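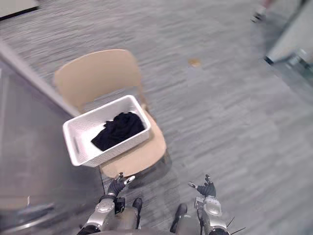

Weißer Kunststoffkorb auf einem hellen Holzstuhl, grauer Teppichboden

**Waschkeller im Mietshaus: Abrechnung pro Waschgang oder pauschal?**

Wir sind 11 Parteien und teilen uns zwei Maschinen im Keller. Bisher lief alles über Münzen. Jetzt will die Hausverwaltung auf das Kartensystem von Drokton umstellen und schlägt alternativ eine Pauschale über die Nebenkosten vor. Ich wohne allein und wasche einmal die Woche, meistens am Freitag. Eine Pauschale wäre für mich vermutlich teurer. Laut Aushang lagen Strom und Wasser für den Waschkeller im letzten Jahr bei 692 Euro, dazu kamen 257 Euro für eine Reparatur. Darf die Verwaltung das einfach auf alle umlegen? Im Mietvertrag steht zum Waschkeller nur, dass er mitbenutzt werden darf.

*Fusine*

---

**Fidell**

Schau zuerst nach, was im Vertrag unter Betriebskosten steht. Oft wird dort auf die Betriebskostenverordnung verwiesen, und darin sind Einrichtungen für die Wäschepflege aufgeführt. Dann können Strom, Wasser, Reinigung und Wartung grundsätzlich umgelegt werden. Reparaturen gehören nicht dazu, die 257 Euro würde ich also beanstanden. Wenn bisher über Münzen abgerechnet wurde, müssen die Einnahmen gegengerechnet werden, sonst zahlt ihr doppelt. Lass dir die Belege zeigen, das steht dir als Mieter zu. Wegen der Umstellung selbst würde ich beim Mieterverein nachfragen.

---

**Mudaliar**

Bei uns gibt es Karten, klappt gut. Man muss nur daran denken, sie aufzuladen, der Automat nimmt abends nach acht nichts mehr an.

---

**Fidell**

Nachtrag: Die Frist für Einwände beträgt zwölf Monate ab Zugang der Abrechnung. Am besten schriftlich und mit Kopie für die eigenen Unterlagen.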